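Writing the rules down before the arm moves

I finally finished the house rules for my simulation work, and I'm way more excited about a two-page text file than any grown adult should be!

Some background for new readers. I run a small hobby project called Kovberg, where I teach an arm with a many-fingered hand to do chores in simulated rooms. For months my only rule was "hit run and see." Then in November I tried to repeat a result from the spring and couldn't, and I lost two whole evenings finding out that I'd changed the friction on the floor and never written it down. So, rules.

The first one is that every run gets a seed, and the seed goes in the log before the run starts. Not after! I was terrible about this. I now have 216 logged runs, and I can bring any of them back with one command (I still do it sometimes just for the joy of it).

Second, joint limits come from the hardware sheet, never from whatever makes the motion look nice. A simulated arm will happily bend in ways that would strip a gearbox. I keep the limits in one file, and the simulator and the real controller both read that same file.
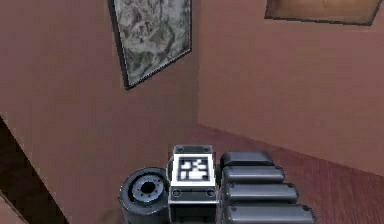
Third, markers. If the real arm wears a square tag, the simulated one wears it too, same pattern, same size, same spot on the housing. I used to leave tags out because they're ugly and I figured they only mattered for calibration. But a vision model sees everything you show it, and a big black-and-white square is about the loudest thing you can show it. Lostuner, the little checker script I wrote for all this, now compares the tag number in the model with the one in the config and refuses to start if they differ. It has already caught me 4 times.

The rule I argued with myself about the longest is the one on rooms. I wanted a fresh room for every single run, with new wall colors and new pictures and new floors, the works. What I settled on is 500 runs per batch, with 300 in varied rooms and the rest in one fixed room that never changes, so I've always got something steady to compare against. My fixed room is named Drorkville and I'm weirdly fond of it.

Last one, and it's short: nothing goes to the real arm until the same motion has passed in simulation at full speed. Half speed hides a lot of sins, especially when the fingers are opening.

I'm still working on the section about contact forces. My first draft borrowed its numbers from Nadar, my older project, and that hand was much lighter, so they need redoing. If you keep rules like these for your own setup, please send them over, I'd love to read them, even the messy ones!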